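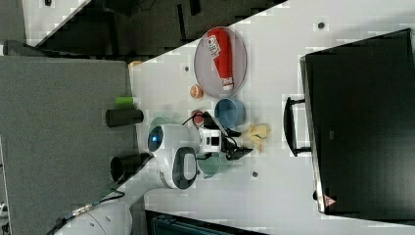
Recording kitchen tasks for a learning system goes faster when the table is laid out before the arm is switched on. At the Ullach bench we keep plates, bowls and toy groceries on a single white tabletop, close to the gripper. A cloth should be left crumpled, like the pale yellow one beside the black fingers, as a folded cloth teaches only folded cloths. Small round items such as the orange ball go near a bowl, so that a short pick-and-place can be recorded without moving the base.

**Between recordings**

- Shift at least 4 objects by a hand's width. Turn bottles as well as moving them.
- Check that cables at the wrist have enough slack for a full turn.
- Wipe bowls with a barely damp cloth and dry them before they go back.
- Delete any run in which the operator paused to think.

**How many to record**

For one task with one object, 200 runs are usually enough for a first trial. The September set for Vakholm needed more than 2,000, mostly for bottles lying on plates. Label each run on the day it is made.

**Storage**

Keep soft items in a lidded box, apart from the crockery. Dust on a cloth transfers to the finger pads and reduces grip. Clean the pads at the end of each session.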